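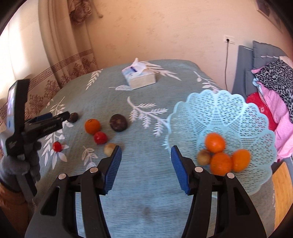 Visit to Halard, Tue 28 November

The collection group at Halard opens its doors twice a year, and this was the second of the two. The July visit was fully booked, so I had not seen the work before. Donal Heffernan met us at reception and took us through the day in the order the data takes: recording, checking, alignment, training. No arm was switched on until mid-afternoon.

Recording is done with hand-held grippers. The operator holds the tool, a camera on it records the jaws and whatever lies in front of them, and the motion of the hand is recovered afterwards from the video and the inertial readings. The jaws are a pair of black linkages on pivot screws, with blue ridged pads at the tips. Heffernan said the pads had been through more revisions than any other part. Smooth pads let round items roll out sideways, and very soft ones fold over at the tip and hide the contact from the camera. The present ridge spacing is a compromise and he did not claim more for it than that.

The task in hand is called Tully. It concerns fruit and a basket: pick up a piece, carry it over, release it inside the rim, go back for the next. It is recorded in ordinary rooms, on tables, worktops, sofas and beds. A bed is one of the harder surfaces. The cover gives under the fruit when the jaws come down, so the height of the grasp is less certain than on a table, and a printed bedspread puts leaf shapes under everything the model has to find. Fruit of different sizes is mixed on purpose. A cherry tomato needs the jaws nearly shut before there is any contact, whereas a mandarin meets the pads early and can be squeezed too hard if the operator closes at the same speed. The basket in use has a lace pattern and a scalloped rim, and Heffernan noted that a rim of uneven height is a fair test of whether a policy has learned to clear it or has merely learned one height.

Each session at a site is limited to 200 episodes. After that the operators tire and the motions become shorter and more alike. An episode begins with the jaws open and ends with them open again and clear of the basket. Operators are asked to leave the household objects in a room where they find them. A tissue box at the back of the bed stays there, as do the curtains, the socket and the clothes on the chair or headboard. Window light is left alone as well, within limits. If the exposure drifts so far that the pads can't be separated from the background, the episode is rejected at the next stage.

Checking takes place upstairs, on software called Huvari. A reviewer sees the video beside a trace of jaw opening and marks the moments of grasp and release. The common faults are a jaw closing outside the view, a piece of fruit pushed along the cloth before it is lifted, and loss of tracking when the tool is turned quickly. A pushed piece is kept if the lift then succeeds. We were allowed to try this for half an hour. I marked 10 episodes and disagreed with the house reviewer on two of them, both over when a release had started.

The Tully set had 2,000 accepted episodes on the day of our visit. A smaller set of 700, all taken on soft surfaces, is held back for comparison runs. Someone in our party asked why the soft set was not simply added in. The answer was that they want to measure how far a policy trained on hard surfaces carries over, and that this can only be done once.

The demonstration used a bench arm named Studen, fitted with the same jaws as the hand tool. Keeping the two identical is the main reason the method works at all, as the view from the wrist then matches the view in training. Studen moved mandarins from a folded blanket into a bowl with few errors. With small tomatoes it did less well. It closed on the blanket twice and lifted a fold of cloth along with the fruit. The engineers put this down to too few low grasps in the data and have asked for more of them over the winter.

Practical notes. The visit runs from half past nine until four, with lunch provided. Bags go in lockers at reception. Photography is permitted in the recording rooms and on the bench, but not at the review stations. The upstairs rooms are reached by stairs or by a goods lift, which has to be requested when booking. The car park fills before nine, and the bus stop is ten minutes away on foot.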